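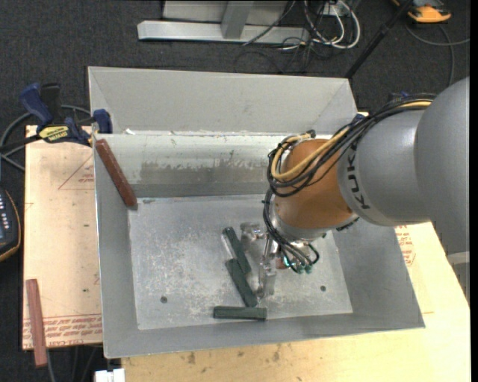
Metal bin with the three green blocks on the floor, January.

Afternoon, Taltura bench. Spent most of it on the bin. Writing it down now because Leen has it after me and she was out when we agreed what to do with it.

State of the bin first. The floor is scuffed all over, with whitish scratches that run every which way. I went over it with a fingernail. Most of them are only on the surface and don't catch. A few near the left hole do catch, and those are the ones I care about. The back wall is still shiny along the top, but the lower half has the big dull scraped patch with the ragged upper edge. It feels slightly rough, like a pan that has been cleaned with the wrong pad. Nabil thinks it was there when the bin came from Fivisach. I remember it smaller. Neither of us wrote anything down at the time, so there is no settling it.

There was a small white scrap at the upper left of the back wall, right on the rim. Picked it off. Paper label backing, I think. It left some glue behind and I took that off with alcohol on a rag.

Two round holes in the floor, one toward each front corner or near enough. Measured between centers: 53 cm. Wrote that on the inside cover too. Ivone wants to bolt a liner down through them and needs the number before she cuts anything. I checked the edges for burrs from above. Left one is fine. Right one has a small lip on the far side, which I took down with a round file. Vacuumed the filings right away so they didn't end up in the carpet.

Gray back panel behind the opening: has diagonal creases close to both ends. I pressed on them and they don't spring back. Cosmetic as far as I can tell. Leave it alone.

Cleaning, in the order I did it:

- blocks out, set on a towel
- vacuum with the brush head, corners twice
- warm water and a little dish soap, wrung-out cloth, no puddles near the holes
- dry cloth
- alcohol on the glue spot only

Then tried 200 grit by hand on a patch of the scraped area about as big as my palm. Didn't like it. It evened out the roughness but left its own set of lines, all going one way, and now the patch looks worse than what's next to it. Stopped there. Latrice suggested a gray nylon pad, wet, with light strokes side to side. Will try that before anyone goes near it with paper again. Please don't sand the floor at all until we've talked.

Blocks. Dark green, plain rectangular, same three as before. I wiped them down separately and looked at the corners. One has a dent at the end, shallow. The other two are clean. Weighed the dented one on the kitchen scale and got almost 200 g, which matches the old entry, so nothing significant has come off it. Haven't weighed the others. Rosaura asked whether the green is rubbing off on the bin floor. I looked for it and found no green marks on the cloth or on the metal. The scratches are pale, so I don't think the blocks are to blame for those, but I wouldn't swear to it.

We also talked about how the blocks should lie. For now they go in loose, wherever they land, the way they were lying today - two on a slant and one nearly flat along the front edge. Rosaura would like a marked starting layout. I'd like to keep it loose until the liner question is answered, otherwise we mark the floor and then cover the marks up.

On the liner: Ivone has a rubber mat offcut she can trim. Pros are less noise and no new scratches. My worry is the edges curling up at the front, where the low block tends to end up. If it goes in, I'd want it glued or bolted flat, and I'd want the underside checked once in a while for grit. Nabil is against any liner and says scratches in a metal bin are just what a metal bin looks like. Fair enough. Ivone will cut a paper template first and we'll see how it sits over the holes.

The wooden surfaces under the bin could use a wipe as well. I only did the part I could reach without shifting anything. It takes 2 people to move that bin properly and Latrice had already left.

To do:

- Leen: nylon pad on the back wall, start low on the left, stop if it shows lines
- Ivone: paper template, holes 53 cm center to center
- me: weigh the other blocks, write the results under this entry
- ask Fivisach what the inside finish is supposed to be
- more rags, we're down to the bad ones

5:40, blocks back in, rag bucket emptied. File is in the top drawer.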